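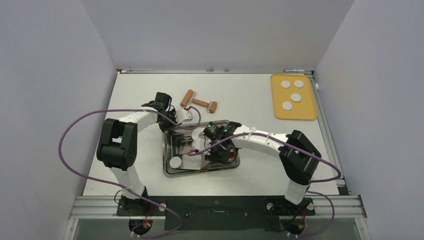 Workbench tips from the Odent open day

Zsolt Sipos ran the two-arm demonstration in April. Several points carry over to a home bench.

Keep small parts in a tray with a raised rim. Discs set down on a bare tabletop slide when bumped.

Give each cable a wide loop at the joint and tie it along the straight section. A cable pulled tight at a joint wears there first.

Store small rollers beside the tray, handles clear of the work.

Wipe metal trays before use. Crumbs under a flat part will tilt it.

The next demonstration is at Sultalden, bench 47.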